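Old Towers on the Bench: A Gallery from Clerkach

Vaughan Harawira has been putting tired office computers back into shape for longer than he likes to admit, and he let us linger at his bench in Clerkach one June afternoon and ask far too many questions. 

Getting the side off
Vaughan lays a tower flat before he does anything else, because he likes to reach the whole board without leaning over a drive cage.

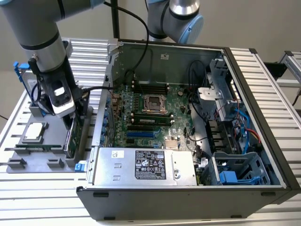
He keeps small parts in a tray right beside the case, a habit he picked up from his old friend Joar Hägglund (who once spent an entire evening hunting for a single screw and still brings it up at dinner).

Around the slots
Expansion slots are where dust loves to settle, and Vaughan is happy to talk about them for as long as you'll stand there. He still has a soft spot for the long white PCI kind.

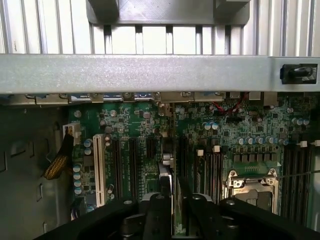 A soft brush and a good lamp are his favorite tools for this part of the job, and he takes his time over it, usually with the radio going and a mug of tea well out of elbow range.

Sockets, memory and graphics
The Quadro K620 is a modest little card, and Vaughan thinks it suits a second-hand workstation very nicely.

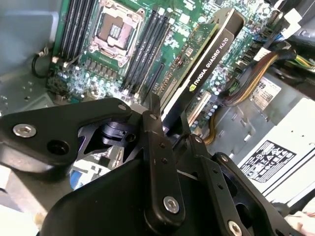
Memory goes in after the processor on his bench, and he presses down evenly at both ends until it clicks. If you have an old tower in the closet, do drop him a line before you throw it out. He loves a visitor!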